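4.2 Low-value property in the settlement files

The house, the pensions and the cars take up most of the space in the written law on dividing property, and they took up surprisingly little of it in the Stodbridge files. Of the 81 settlement files we read, 35 contained at least one written dispute over an item that both spouses had valued below the cost of the letter arguing over it. We call these low-value disputes. The mediators at Humance have their own name for them, which the editor has asked us to leave out.

A dispute was counted only if it appeared in writing and was answered in writing. This leaves out a good deal of shouting. It also leaves out items settled by one spouse quietly loading them into a car before the first session, a method whose use we cannot measure and whose popularity we suspect. Coding was done by Spyros Rallis and Toàn Châu, working separately and then comparing sheets. They disagreed mostly over what makes one item. A box of Christmas ornaments was one item to Rallis and a great many to Châu, who had read the attached inventory and felt that somebody should get credit for it. We settled on the box.

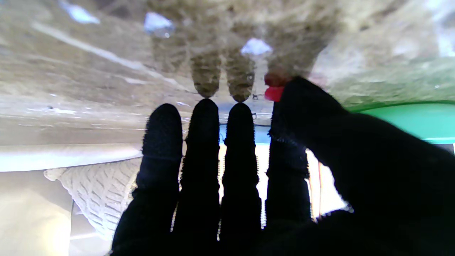 Figure 3. Robotic hand in a black fabric glove, fingers extended, with a small red piece at the tip of the thumb.

Kitchen goods were the most common subject, followed by tools, then by things belonging to the children that the children had outgrown. Furniture came up less often than we expected. A sofa is hard to feel wronged about once both parties have looked into moving it. Small appliances were another matter, and one waffle iron runs through its file from the opening statement to the signed agreement, gathering a history as it goes. By the third exchange it had been a wedding gift from her aunt, then a wedding gift from his aunt, then a replacement for the first waffle iron, which had burned out in circumstances the parties also disputed.

Valuation did little to calm things down. Stodbridge couples list their property on the Skeris form, which asks for a "fair present value" and gives a box to type it in. Most low-value items had matching figures from both spouses, or near enough. Agreement on price seems to have been taken as proof that the real question lay elsewhere, and the letters then went off to look for it. Where the figures did differ, the spouse who wanted the item usually put it lower -- sensible enough, as its value would be set against their share -- and then spent two pages explaining why it could never be replaced.

Lawyers' letters on these items were short, polite and visibly tired. Letters written by the spouses themselves were longer and much more useful to us. Several moved within a paragraph from a garden hose to the conduct of a parent-in-law, and we coded these under garden equipment for want of a better heading.

All but two of the low-value disputes ended in mediation. Those two went on to a hearing, where the judge in each case gave the item to the party holding it and declined to say more. We have not tried to work out what the hearings cost. One of the lawyers offered to tell us, then thought better of it. 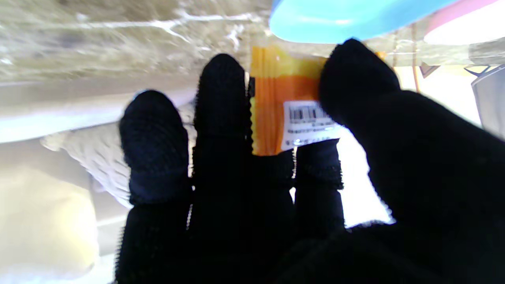
4.3 Turn-taking as a way out

The method used most often at Humance is the alternating pick. The spouses agree on a list, toss a coin, and choose in turn until the list runs out or one of them stops caring. Hämmerli, the firm that acted for several of the husbands, sends its clients a one-page guide to the method, and the advice is to pick early whatever the other side would most enjoy refusing to give up. The guide is marked confidential and appears in full in four of the files, attached by mistake.

The alternating pick works well for tools and books. It works badly for photographs, which can be copied but which some parties did not want copied. In those files the mediator usually set the albums aside until the last session, by which time everyone was hungry and the albums were divided by decade.

Contact the authors | Copyright and permissions | Back to top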